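Search the guide Search

Humow Home Viewing Guide
Section 4: Adding shows to your watchlist and hosting a group viewing

Last updated Tue 21 October

You should have an account and a working remote by now. If you have only one of these, go back to Section 2 and make peace with it.
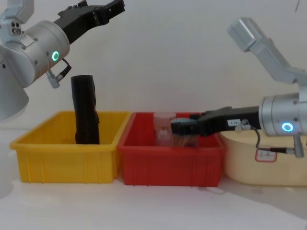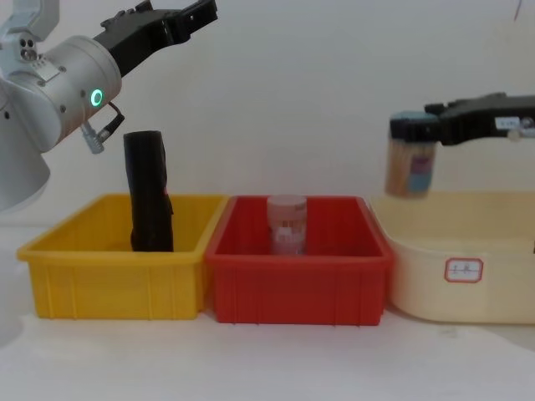 Yellow bin, red bin, cream-colored tub.

4.1 Building a watchlist

1. Open Humow and choose the profile you want. Choose carefully. Three episodes of a Benel dating show will follow the wrong profile around until December.
2. Find a show by title, actor or network. Search forgives spelling mistakes in titles. It does not forgive them in actors' names.
3. Press and hold OK on the poster until the menu opens. A short press plays the trailer, loudly.
4. Select Add to Watchlist. A check mark appears in the corner of the poster.
5. To change the order, go to My List > Sort and move titles up or down with the arrow keys.

Note: A watchlist holds 100 titles. When you add one more, Humow asks which to remove and suggests the documentary you have been meaning to watch. You may overrule it.

4.2 Hosting a group viewing

1. From the show's page, select Watch Together.
2. Pick an episode. Everyone in the group must be on a plan that includes it. Episodes from the Vurnitz channel need the Vurnitz add-on, and one person's add-on does not stretch to cover their cousins.
3. Send the invite code. Codes work for 47 minutes, after which you send another and pretend it's the first.
4. Wait for the names to turn white. Gray names are still connecting, or making a sandwich.
5. Press Start. Only the host can pause.

Caution: Handing over host control cannot be undone during an episode. Think about who in your family pauses to explain the plot, and hand it to someone else.

4.3 Turning off spoilers

1. Go to Settings > Display > Episode Details.
2. Set Summaries to Hidden and Thumbnails to Blurred.
3. Set Cast Lists to Hidden as well if you follow Verschueren. Its cast list gives away who comes back in the second season, and in what capacity.

Note: Comments have their own switch under Settings > Community. Leaving it on during a finale is a decision we can't help you with.

4.4 If something goes wrong

Message 575: The episode isn't available in your region yet. Pressing OK harder has no effect.
Message 2000: Someone in the group has lost their connection. The host can wait or continue without them. Humow does not tell the missing person which you chose.
Sound ahead of picture: Open Settings > Audio > Sync and press the left arrow until mouths and words agree. Dubbed shows may never agree.

Continue to Section 5: Subtitles and dubbing

Contact us | Copyright Humow | Back to top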